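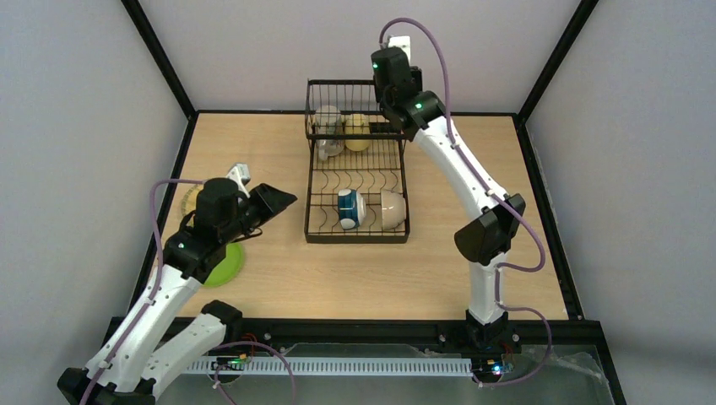 Cups and Rack: notes on the dish rack set

Hi, and thanks for grabbing this. I'm Kaede Sugiyama, I put the set together, and this file is the bit you should read before you open the folders (please do, I get the same four emails every month!).

What's in it

It's all about putting drinkware into a two-tier wire dish rack on a light wood table. There are 1,257 clips, most of them short, plus a text note for each one saying which cup went where. I called the project Trilska because that was the name on the box my first rack came in, and by the time I thought of something better the folders were all named.

The rack

It's black wire, with a raised basket up top and a longer tier underneath that sticks out toward the front. The lower tier has wavy dividers, and those wavy bits are where most of the interesting stuff happens. A plate drops into the slots without much fuss. A cup doesn't really belong there, so it ends up lying on its side across the wires, and then you have to decide whether you're happy with that. I usually am. In the notes a cup on its side down there is marked "side", and I don't count it as a mistake.

The uprights are flat strips of metal, much wider than the wires, and there's a round hole near the end of one. I use that hole as my landmark when I'm working out which way the rack is turned in a close view. If you find a better one, tell me!
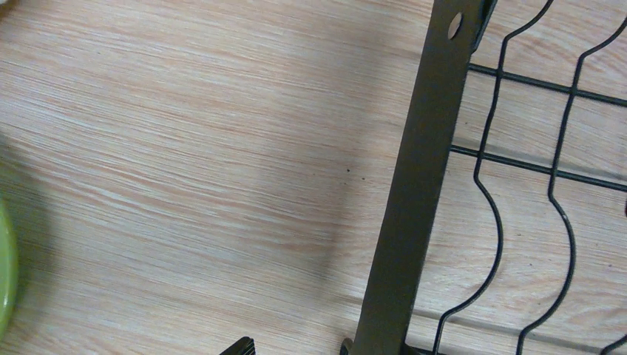

The cups

The notes use plain names, so you can search for them:

gray-white: the see-through one with a little pale handle
yellow: pale yellow, usually goes in the top basket
blue: deep blue with big white patches, the easiest to find
cream: smooth and plain, and a pain to tell from the gray-white one in a hurry

How it's split

The train folder has most of the clips. I held back 200 for testing and another 100 for checking as you go. The rack gets moved and turned between clips, so please don't hard-code where it is. I did that in the Bekulville version and lost most of June to it.

Known problems

In 18 clips the note says "top" when the cup is clearly on the bottom tier. They're listed in fixes.txt and I'll get to them. Also, "tilted" is a judgment call. A cup leaning on the basket wires counts as tilted for me, even if it's leaning only a little, and I know that's not everyone's idea of a well-loaded rack.

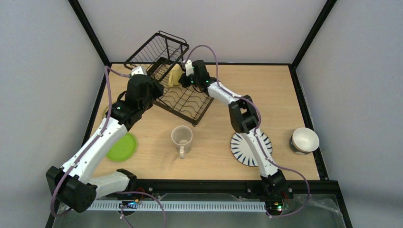 Imai wrote in to say that tilted cups should get a label of their own, separate from upright and side, because at home a leaning cup drains fine and a flat one leaves a puddle in the bottom. Fair point, and I've started on it. The new labels will be in the Fluvton release, in a separate column so your old scripts keep working.

Using it

Go ahead and use it for whatever you like, just keep this file with the folders. If you rename the cups, put your names in a new file and leave mine alone.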